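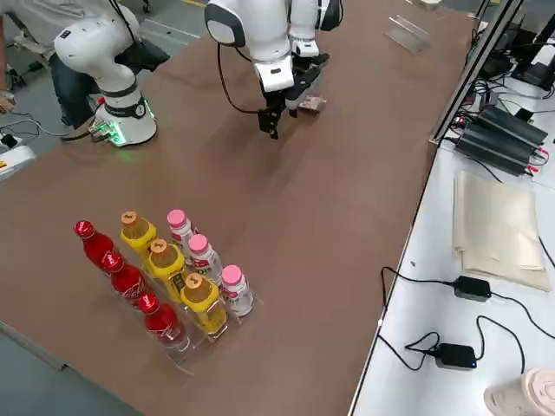
A clear acrylic rack holding bottles in three lanes, on a long brown tabletop.

Community News | Food & Drink

Boncombe Pantry Swap returns to Cilness this July with a bigger hall and longer hours

The Boncombe Pantry Swap is coming back to Cilness in July, and organisers are delighted to say it has found a roomier home in the old Dekik hall, just up from the harbour (with plenty of parking behind, for those who remember last winter's scramble).

Neighbours are invited to bring along their spare marmalade, pickles, cordials and chutneys and trade them for somebody else's. Last year 3,000 jars and bottles changed hands, and this year there will be 30 tables, along with a tasting bench hosted by the Kazlauskienė family bakery, whose dark rye has something of a following in these parts.

"I came the first year with a box of lemon cordial and went home with plum sauce, two kinds of relish and a standing invitation to Sunday lunch," said swap coordinator Bontu Endale. "We'd love to see new faces, and if your jam didn't set, bring it anyway, it's lovely on porridge!"

Doors open at 9 am. Entry is $5, with children free, and everything should be labelled with its ingredients.

Table bookings: at the Boncombe office counter.

Comments

marg_t: Is there a kettle this time?

Dougal: Will trade green tomato pickle for anything with ginger.

Recent items
Cilness library extends winter hours
Pruning your citrus: a beginner's morning
Footpath works near the harbour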